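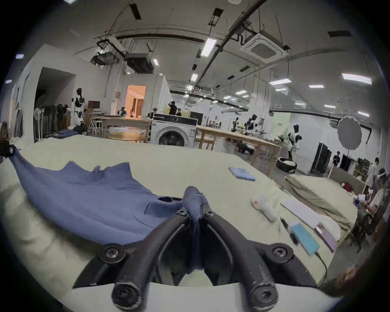 Sample intake in Raltimlow trips up nearly everyone in the first week, so these are the steps I give new starters. Quick version, read it next to the screen. Before you log anything, get the piece on the table with paper and a pen within reach - a big bit of blue woven cloth with a jagged edge, say, is one sample until you cut it, and the record has to say the same. Cut first and log later and you'll be renumbering all afternoon.

## Before you start

- Log in with your own account, not the bench one
- Label printer on, roll loaded
- Customer order open in the other tab

No order yet? Stop. Ask Shirley Fraser to raise one. Don't use the dummy order, it ends up on somebody's invoice.

## Logging the parent sample

1. Samples > New > Textile.
2. Pick the customer. Start typing, wait for the list. Kettani is in there twice, use the one with the account code.
3. Material: choose from the drop down. If it isn't listed pick "Other woven" or "Other knit" and write it in notes.
4. Condition on arrival. Say what you see. Frayed edge, crease, mark, whatever.
5. Save. You get a parent number, e.g. 1,039. Leave the comma out when you search or it finds nothing.

Print the label now. Pin it or tag it, dont stick it on the face side.

## Adding the test pieces

Open the parent, press Split, type how many pieces. The limit is 18 per split. Need more, save and split again, the numbering carries on by itself.

Each piece gets the parent number plus a suffix. Check the direction box (warp or weft) on every one. It defaults to warp and it will not warn you.

Tests next. Tick the pieces, Assign, choose the method. For abrasion you also have to enter the rub count - 3,000 is the default, check the order becuase plenty of customers want something else.

## If it goes wrong

- **Split greyed out** - parent not saved.
- **Label prints blank** - wrong template, needs to be number 11.
- **Wrong customer** - can't edit after the split. Void it, put a reason, start over.
- **Piece missing from worklist** - no direction set, or no method.

Voids go to Ngan-ling Choi for sign-off. She does them at the end of the day, so the old number hangs about till then. Leave it alone.

Dovotex import is a seperate page, will add it in July.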